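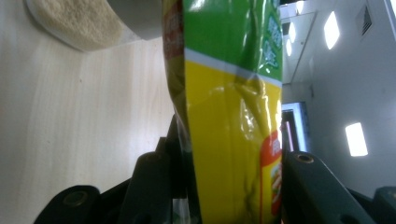
Wanden Listening Weekend - your questions

Do I need my own receiver?
Nope! I'll have two spare sets on the bench, and people are pretty good about sharing headphones.

What aerials are up?
A 125 metre longwire towards Vonach and a shorter one behind the hut. Bring your own if you like - there's loads of fence line.

Can I sleep there?
Yes, six bunks, first in. Otherwise the Moen motel is closest.

Do my loggings count for the club ladder?
They do, as long as you get them to me by the end of May.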